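How to Repack Bulk Food from Large Plastic Bags

Dry goods bought in large bags cost less, but the bag itself is a poor place to keep them once it has been cut open. These are the steps we use in the Curnstead pantry. They work for rice, dried seaweed, noodles, beans and sugar.

What you need

Clean jars or tubs with tight lids
Scissors
A wide funnel or a large scoop
A kitchen scale
Masking tape and a marker

Step 1. Read the package before you cut it

Find the date, the net weight and the maker's name. On imported food these may be printed in more than one language, and the lines may run down the package instead of across. Turn the bag until you have found all of them. If the plastic is puffed up, press it flat near the print so the numbers are easier to read.

Copy the date onto a piece of tape now. It is easy to cut through the date by accident when you open the bag.

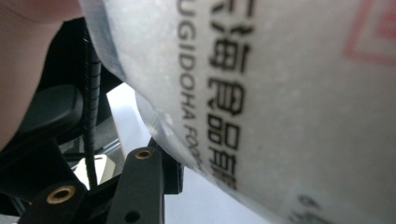
If the maker's name is in an alphabet you don't read, copy the Latin letters if there are any, or keep the printed panel. You will want it when you reorder or if there is a recall.

Step 2. Check the seams

Run a finger along each sealed edge. Small holes are most common at the corners and along folds. If a bag leaks air when you press it gently, repack that one first and check the food for insects or clumps.

Step 3. Open and weigh

Cut straight across, just under the top seal. Set an empty tub on the scale, press the zero button and fill it. For a 2000 g bag of rice we fill ten tubs with 200 g each. Leave a little room under the lid.

Light foods such as seaweed fill a tub long before they weigh much. Use 30 g portions for those and don't pack them down.

Step 4. Label

Write the food, the date from the package and the day you opened it. Put the tape on the side of the tub, not the lid. Lids get swapped.

Step 5. Store

Keep the tubs on a dark shelf away from the stove. Older food goes in front. Fold up the cut panel from the bag and tape it inside the cabinet door until the last tub is used.

Updated 13/06/2018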